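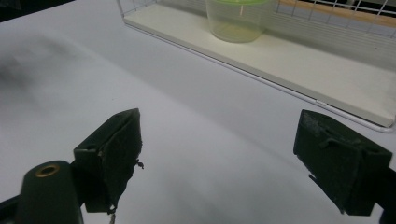 1/5
Today a small report about our gripper at Sallura, because other people who build with foam pads can have the same problem. The pads on both fingers are frayed now. On the left one a thin strand hangs down below the corner.

2/5
The fault was a dropped cup. Our log shows 710 picks on this pair of pads, and the first slip came at pick 262. I did not take it seriously. After that we had 16 more slips, all with smooth plastic.

3/5
First I blamed the Drelance controller and I raised the closing force. This was my mistake. More force only made the foam tear faster, and the cups still slipped.

4/5
The safety side: loose fibers can go into the finger slide. If your gripper works near food containers, please stop it when you see the first tuft. Do not pull the strand while the motor has power.

5/5
New pads are ordered from Flanen, a denser foam. Until they arrive, the arm stays off. I will write the slip numbers in this same thread.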